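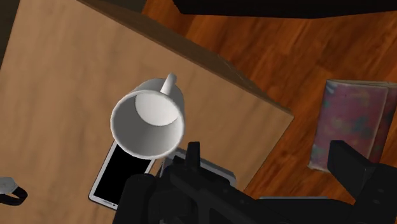
Mugs, phones and the table arm: what to do when it goes wrong

Quick one, typed between jobs. Ours is a Trodero arm with the Ustar gripper, clearing and setting down on a wooden table. In August it dropped a full mug of tea next to a phone. Tips below are what came out of that.

What went wrong

Error 628 halfway through a carry. Grip let go. It does that on a 628 – default setting is release on fault, sensible if there's a finger in there, rotten if there's tea. Mug went over, tea ran along the grain and under the phone. Phone survived. Table has a mark.

Before you start it

Phones off the table. All of them. Same for headsets, tablets, anything with a battery. A white mug carried over a black phone screen is how you lose a phone.

Mugs empty. Tip them out first, no exceptions for "only a drop".

Books too. One on the floor beside the table is still in range of a splash, so shelf it.

Wipe the gripper pads. Washing-up liquid leaves a film and a glazed mug slides straight out. Damp cloth, then dry cloth, then leave it 2 minutes.

Check the weight limit. Ours is set to 300 grams and plenty of mugs are over that empty. Put yours on the kitchen scales and write the number on a bit of tape underneath.

If it stops with a mug in the grip

Do not pull the mug. I did. The arm pushed back and I got a pinched thumb.

Stop button first. Then one hand flat under the mug, taking the weight, fingers well clear of the black bits. Somebody else presses release. If you're on your own, fold a thick towel under it and let it drop the last inch.

Dont restart with anything still in the fingers. It thinks it's empty and closes harder.

If the same code comes back after a restart, leave it off. Ours was a loose plug at the wrist – pushed home, taped, fine since. Unplug at the wall before you go poking about.

Tea on the wood

Blot, don't rub. Kitchen roll, then a cloth wrung out in warm water, then dry. For the ring I used Jaunzems wax, thin coat, left overnight, buffed with an old sock. Mostly gone. Lutfa Haque swears by a dab of mayonaise left on for an hour, and hers did come up better than mine.

Phone that's had a soaking

Off straight away. Case off. Dry the outside, stand it port down somewhere airy. No rice, no hairdryer. Don't charge it till the next day at the earliest.

Speed

Turn it down for anything breakable. The dial goes to 7, ours came set at the top. Now on 2 for mugs and glasses. Slow as anything but the handles stay on.

Chipped rims go in the bin, or keep one for practice runs. Spare pads are in the drawer under the kettle.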